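News > Press releases > Hand-guided demonstration

Felberg opens kitchen-table teaching programme for household robots

07/01/2025
By Waraponr Siriwan, Felberg press desk

Felberg, which makes training software for two-armed household machines, is opening its hand-guided demonstration programme to outside partners. The company has spent a good deal of money establishing that a bowl is harder than it looks.

The programme, called Jurnen, asks people to do ordinary chores while holding a gripper in each hand. The grippers record what the hands did and what they were facing, and the recordings go to a model that is expected to make sense of them. Operators wear no suit and need no engineering degree. They do need patience and a fair tolerance for crockery. 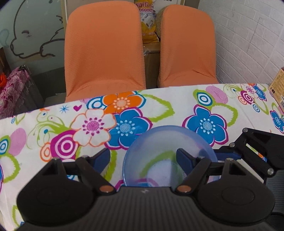

Felberg began collecting in October, in borrowed dining rooms and front rooms. An earlier attempt used a purpose-built test bench with a plain grey top and perfectly even lighting. The resulting model was excellent at plain grey benches. Shown a patterned tablecloth, it reached with great confidence for a printed flower.

"We had taught it one table," said Waraporn Siriwan, who leads demonstration work at Felberg. "People's homes have chairs in them, and shopping, and things leaning on other things. I would sooner have 21 untidy rooms than a beautiful laboratory."

Each partner site is asked for 1000 demonstrations in its first phase and 2000 in its second. A demonstration may be as modest as taking hold of a bowl by its rim, or steadying it with one gripper while the other approaches. Clumsy attempts are kept and labelled as such. The company says these have proved useful, and that supplies are plentiful.

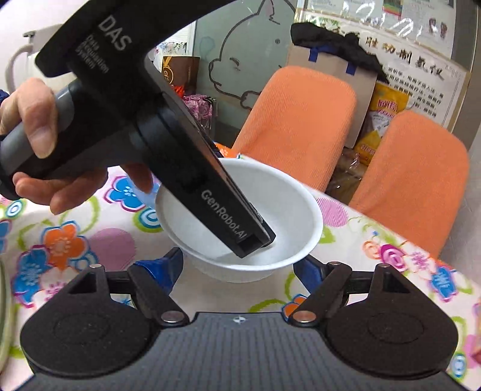

Operators are trained in a single morning. Most of that time goes on slowing down. A person picking up a bowl by hand makes dozens of small corrections without noticing, and a person doing it through a pair of jaws notices every one. Siriwan's own first attempt is kept on file and shown to new starters, against her wishes.

For tasks where a hand-held tool can't follow, such as reaching into a deep cupboard, Jurnen also accepts sessions recorded by remote control. These are slower to gather. Operators describe them as like buttering toast by letter.

Two partners have signed up so far. Gautier will contribute table-setting and clearing, while Darano has taken on washing-up, having apparently not read the schedule closely.

What a bowl session covers:

- Taking the rim with one finger inside and one outside
- Holding steady while a second gripper comes in from the side 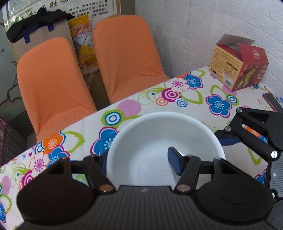
How to take part

Applications are open to firms, colleges and housing providers with at least one room that looks lived in. Felberg supplies the training and 11 task sheets. Partners supply the table and whatever is normally on it. Please don't tidy up beforehand.

Enquiries should go to the Felberg press desk, marked Jurnen.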